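Looking after a two-arm cell: my notes for the Puratgate talk

Slide 1. Say hi, check the mic, don't apologize for the slides.
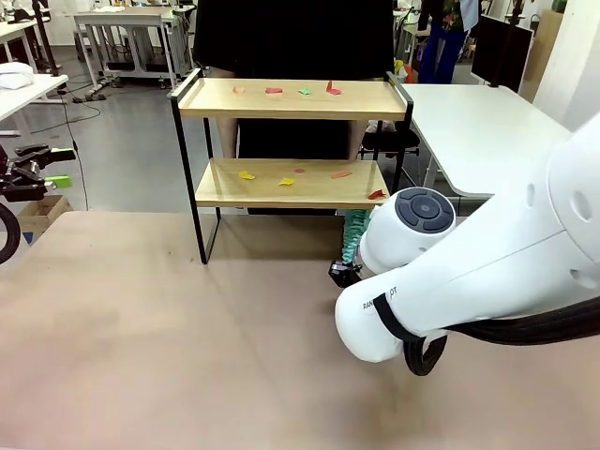 So I look after the Idard cell, and most of what I do is cables. I know, you came for the clever stuff (that's the Funex talk, after lunch!), but if a cable snags halfway through a reach, the clever stuff stops too.

Slide 2. Straps. Pull them snug, then bend every joint as far as the job will bend it and look again. I used to strap everything with the arm parked, and it looked gorgeous, and then the first low reach tugged a plug loose. Leave slack at the wrist. More than you think!

Slide 3. The shelf. We use a two-tier one with folded paper on it, and paper is a great tattletale, it's so light that a grip that's a hair off shows up right away. Mark where the legs go on the table. I lost 31 minutes one morning in July chasing a "bad calibration" and somebody had bumped the shelf. (Pause for laugh. Maybe.)

Slide 4. My start-of-day routine takes 7 minutes. Power off, run a hand along both bundles, wiggle the gripper mounts, wipe the fingertips. Power on, five slow reaches to the lower board, with me standing by the stop button. Lower board first, it's the tight one.

Slide 5. Spares. Two of every cable, labeled at both ends. Mention the Magagula crew borrowed ours and I'd like them back.

Questions, then coffee.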